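Teaching the arm to handle clothes, week 4

25 September 2024

I've been asked a few times how the teaching part works, so this post is about that and not about the motors.

There is no code for picking up a garment in my setup. I hold a pair of leader handles, I squeeze, and the arm does what my hand does. Everything gets recorded: joint positions, finger opening, and the wrist camera. Later a model trains on those recordings and tries to do the same thing without me. The recorder is Gretari, which I have complained about before and still use.

I began in July with dish towels. Towels are easy. They are flat, they have four corners, and if you miss the corner you can grab the middle and still get somewhere. Clothes are harder. A garment has seams and double layers, and where two panels meet the cloth is stiffer than it is an inch away. When I drive by hand I can feel none of this, because the Kustitach handles have no force feedback. I go by the camera.

Pinstripe turned out to be a good choice for that. The lines bend with every fold, so I can tell from the wrist view which way a ridge runs and where the cloth is bunching up. With a plain black fabric I was guessing. The printed liner on the floor of the work area is busier than I'd like, but the cloth still stands out from it.
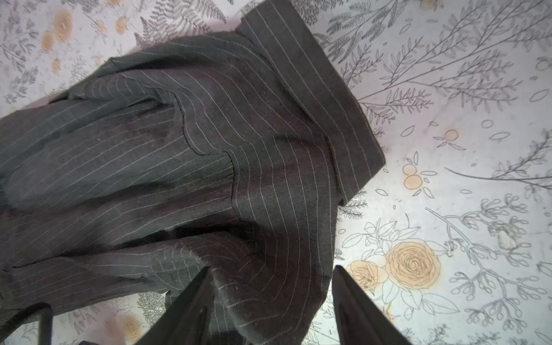

What I do on each demo

I start with the fingers open and come in low. I pick a ridge, put one finger on each side, and close slowly. If I get only the top layer I let go and try again, and I keep the retry in the recording. Lizelle Sibiya talked me into that. I used to delete anything with a fumble in it, and the model I got from those clean runs had no idea what to do after a miss. It would close on air and carry on to the drop point with nothing.

Then I lift a little, wait, and move. The wait matters more than I thought. When I moved right away, the cloth swung and the model learned to swing it too.

A session is up to 20 demos. After that my hands get lazy and it shows in the data. I have 2,070 saved now, counting the towels, and I'd trade a good part of the early ones for 100 careful ones on seams.

The corners are the other problem. The fingers have to come in at an angle that keeps both tips off the walls, and from the wrist camera it is hard to judge how far away a wall is. The strawberry panels help a bit, since the print gets bigger as you approach — a plain white wall gave me nothing to go on.
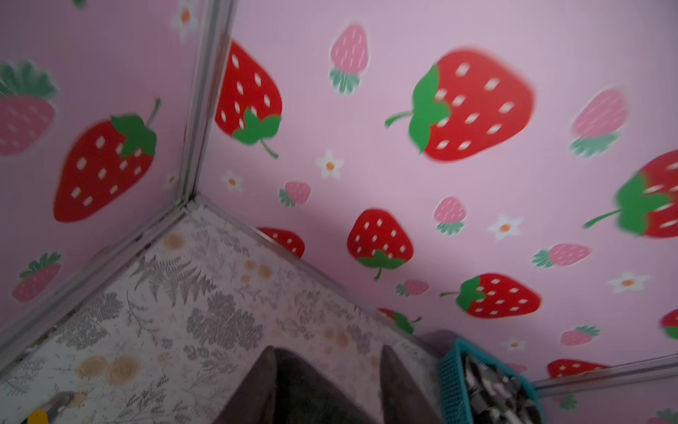
I drive slower near the walls and back straight out before turning. I did it the other way for a while, turning first, and the model copied that and scraped the trim. Those runs are now in a separate folder that I don't train on.

Settings, for the people who write in: I lowered the speed scaling on the follower and left the handles alone. The finger closing speed is lowered too. I tried the Zürcher filter on the handle signal to take out my hand shake, and it did smooth things, but the lag made me overshoot, so it is off again.

Next I want to replace the Burna fingertips, which are fine on towels and slip on smoother cloth. I also need to redo the wrist cable, as it pulls when the arm is rotated all the way left. Once those are done I'll record another batch on seams and train from scratch.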